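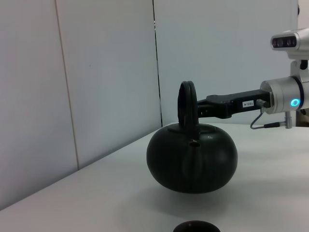 Figure 1. Kettle held above the table by its handle, wrist camera view.

Kollallow Kettle Set – Data Card

Kollallow is a collection of tabletop manipulation recordings made by students in the Manzano robotics practicum. It was prepared as coursework and is released so that later classes may train and compare policies on the same material. Questions about the contents should be directed to Ramiro Soler, who supervises the practicum and approves each release.

Contents

The release holds 158 episodes. Each episode contains video from the head and wrist cameras, joint positions for both arms, gripper opening values, and a one-line task instruction. Episodes were recorded by teleoperation in August. Student operators worked in pairs, one at the controls and one keeping the log, and changed places after every 23 attempts.

Tasks

Four task families are included: lifting the kettle by the handle, setting the kettle down at a new position, tilting the kettle toward a cup, and moving a small object with one gripper while the other waits. The instruction text was written by the operator before the attempt and was not edited afterward, so wording varies from pair to pair. Spelling errors in the instructions have been kept.
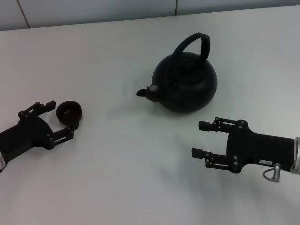 Figure 2. Head camera view: ring-shaped object in the left gripper, right gripper open, kettle toward the back of the table.

Known limitations

A single kettle was used throughout. It is black, as are the grippers, and in wrist video the boundary between handle and fingers can be difficult to find. Students who trained segmentation models on an early version reported the same problem. The spout is also hard to make out when it points toward the camera. Users who need reliable object outlines should begin with the head camera stream.

The wall and table are pale and plain. Policies trained only on this set should not be expected to transfer to a cluttered kitchen counter.

Failed attempts are included and carry the label "incomplete" in the log. The label was assigned by the student keeping the log, and borderline cases – a handle gripped but not lifted, for instance – were not reviewed by a second person.

Files and splits

Episodes are stored in Pruvix format, one folder per episode. The loader used in class, Kusturel, reads the folders directly and can export single frames for annotation. A fixed test split is listed in the splits folder. Coursework results must be reported on that split without changes.

Annotations

A subset of 364 frames has been marked by hand with the grasp point on the handle. Where the point was hidden from view, the annotator left the entry blank.

Use

The set may be used for teaching and noncommercial research. Reports and posters should name the practicum and state the release number. Corrections to the log are accepted from enrolled students through the course repository and are applied at the next release.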